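Setting Up a Label and Bin Scheme for a Small Parts Store

This page covers the numbering method used at the Keltdale store, which holds 2,237 stock lines on open shelving. It assumes a single room, one entrance, and a spreadsheet in place of a stock system. The method was drawn up by Manolis Tsolakis and revised in December after the first full recount.

Before you start

Freeze movements while you number. Issue parts from a side table if you must, and log each issue on paper with the old location. Clear anything with no stock record to a holding shelf and deal with it last.

You will need a floor plan, a label printer with permanent adhesive stock, isopropyl alcohol and lint-free wipes, and a copy of the current stock list with one row per line.

Step 1. Fix the address format

Use four fields: aisle, bay, shelf, position. Aisle is a letter. Bay, shelf and position are two-digit numbers with a leading zero. A complete address reads B-04-02-07.

Do not use the letters I, O, Q or S for aisles. They are misread as digits on handwritten pick slips. Shelves are numbered from the floor up, so that adding a shelf at the top leaves existing addresses unchanged. Positions run left to right as you face the bay.
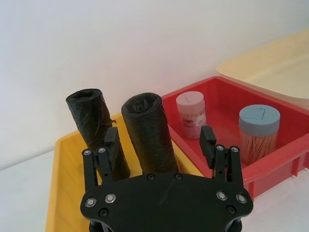 Keep the address separate from the part number. A part number that contains its location has to be changed every time the part moves, and the old number will survive on drawings and purchase orders for years. If your part numbers already work this way, leave them alone and treat the embedded location as meaningless text.

Step 2. Number the structure first

Label every aisle, bay and shelf before any bin. Walk the route in picking order with the plan in hand and mark each bay as it is labeled. Bays that are empty or reserved still get a number. Skipped numbers cause more trouble than unused ones.

Aisle letters go on the end panel at eye level. Shelf labels go on the front lip, left end, where a bin cannot cover them. Wipe the lip with alcohol, let it dry, and press the label down firmly along its full length. At Keltdale the adhesive failed on 35 labels, all of them on lips that had been wiped with a general household cleaner.

Step 3. Assign lines to positions

Sort the stock list by number of picks in the last year. Put the top 385 lines between knee and shoulder height in the bays nearest the entrance. Heavy items go on the lowest shelf regardless of pick rate. Everything else can go in part number order.

Give each line one home position. Overflow stock goes to a separate aisle with its own letter, and the home label carries a plain "+" after the address to show that more exists elsewhere. Bolska stores use a colored dot for the same purpose. Either works if the whole room follows one convention.
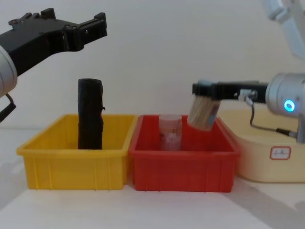
Can two part numbers share one bin?
Only if the bin has a fixed divider and each side has its own position number. A loose divider shifts, and the two lines will be mixed at the first hurried pick.

Step 4. Print and apply position labels

Put the address on the top line in the largest type that fits, the part number below it, and the description last. Leave the quantity off. Print in batches of one bay and check each batch against the list before it leaves the desk.

Attach the position label to the shelf, with a second copy on the bin. When the two disagree, the shelf label is correct and the bin is out of place.

Step 5. Recount and release

Count each bay once it is labeled and enter the result against the new address. For lines above 1,000 pieces, weigh a sample of known quantity and calculate the total. Have a second person recount any line that differs from the record. Lift the freeze one aisle at a time and enter the paper issues from the side table before opening the next.

Revision note: the two-digit position field was added at the request of Anas Bouzid. Sheets printed with a single digit should be discarded.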